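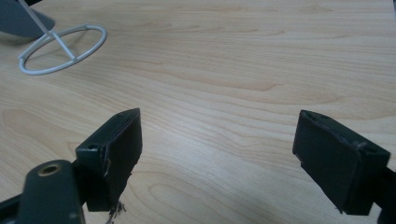

3. Préparer le plateau avant de poser le pied

Bon, les pieds sont vissés, la table tient debout, et je sais que vous avez envie de tout installer dessus dans la foulée. Moi aussi, la première fois ! Prenez quand même dix minutes pour cette partie, surtout si votre plateau est clair, à veinage crème et miel, avec une finition un peu brillante. Sur ce genre de surface, la moindre trace se voit dès que la lumière tombe dessus.

3.1. Passez un chiffon microfibre à peine humide, toujours dans le sens du veinage. Je commence par le bord du fond et je reviens vers moi.

3.2. Essuyez tout de suite avec un chiffon sec. Baissez-vous pour regarder le plateau en lumière rasante – s'il reste des voiles, repassez à sec, sans produit.

3.3. Attendez 20 minutes avant de poser quoi que ce soit. Je profite de ce temps-là pour ranger les cartons (et retrouver la petite clé, qui finit toujours dessous).

Attention : pas d'alcool, pas de vinaigre, pas d'éponge grattante. Zineb Belkadi, qui a relu ce guide, a terni le coin de son bureau Landley avec un nettoyant pour vitres et elle m'a demandé de l'écrire en gros.

4. Placer le pied en fil blanc

4.1. Prenez le pied par la tige, près de l'anneau, et posez-le bien à plat dans un coin au fond du plateau, à gauche si vous écrivez de la main droite. Gardez 8 centimètres entre l'anneau et le bord.

4.2. Regardez l'endroit où la tige rejoint les petites traverses, au milieu de l'anneau. Tout doit être droit et bien emboîté. Si ça penche, retirez la tige et recommencez, ne forcez pas dessus.

4.3. Appuyez du bout des doigts en deux ou trois points de l'anneau. S'il bascule, faites-le tourner d'un quart de tour. Chez moi ça a suffi, chez Tamás Illés il a fallu recaler un pied de la table.

4.4. Pour changer de place, soulevez l'ensemble. Un anneau qu'on fait glisser avec un grain de poussière dessous, c'est une rayure en arc de cercle, et celle-là, elle reste !

Note : le sachet Zimer contient 2 patins en feutre adhésifs. Ils ne sont pas obligatoires. Je les colle sous l'anneau, face à face, mais vérifiez ensuite la stabilité comme au point 4.3.

5. Garder de la place devant

Laissez le milieu du plateau libre pour travailler. J'ai longtemps fait l'inverse – la lampe au centre, les papiers tout autour – et je passais mon temps à tout pousser. Maintenant, ce qui est haut va au fond, ce qui sert tous les jours reste à portée de main, et le reste part dans le tiroir.

Pour la fixation du tiroir, passez à la partie 6. Il vous faudra le tournevis cruciforme.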